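oltcombe-parish-text

Transcribed parish and market records from Oltcombe and Giltham, plain text, one file per page. README last touched in January, sorry for the gaps.

What's in it

1711 page files, 815 of them from Oltcombe, the rest Giltham. Mostly baptisms, burials, market tolls and a long run of bread prices. Some letters. Seperate folder for each town, then by decade.

pages/ – the transcriptions
index.csv – page id, town, decade, type, hand
names.csv – surname variants, as spelled
notes.txt – read this before filing an issue

How it was made

Typed by hand from microfilm prints. No OCR, tried it on the toll books and threw the output away. Every page read twice, second reader blind to the first. Where the two readings differ the word is in square brackets with a slash between, e.g. [Harte/Hurte]. Illegible = three dots. Long s typed as plain s. Spelling kept as found, abbreviations NOT expanded.

Dates are as written. Old style years are not corrected, so January to March will look a year off in the early books. Don't fix these in a pull request please.

Building

The search index is built with Saltilon, version 2. Needs a desktop with decent memory, my old laptop choked on the toll books. Run build.sh from the top folder. Wants index.csv next to it or it quits without saying why. 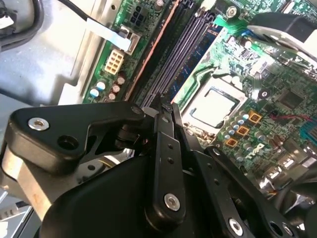

Memory slots on a desktop motherboard.

If the build dies partway, delete tmp/ and go again. Still too big? Do one town at a time with the --town flag and merge after. Merge is slow but fine.

Known problems

– 76 Giltham pages have no decade. Filed under "undated".
– Bread prices mix loaf and peck, check the unit column.
– Giltham burials stop and restart, gap is in the source.
– names.csv is missing most of the letters. On the list.
– apostrophes: D'Souza broke the old sorting script, now fixed, but older downloads will have it filed under S. Grab the new names.csv.

Use

Free for anything, credit the project by name. Family history people very welcome. Please don't use the surname list to count families, variants overlap and the totals come out silly.

Corrections: send page id, line number, what it says, what you think it should say. One page per message. I go thru them on Sunday evenings.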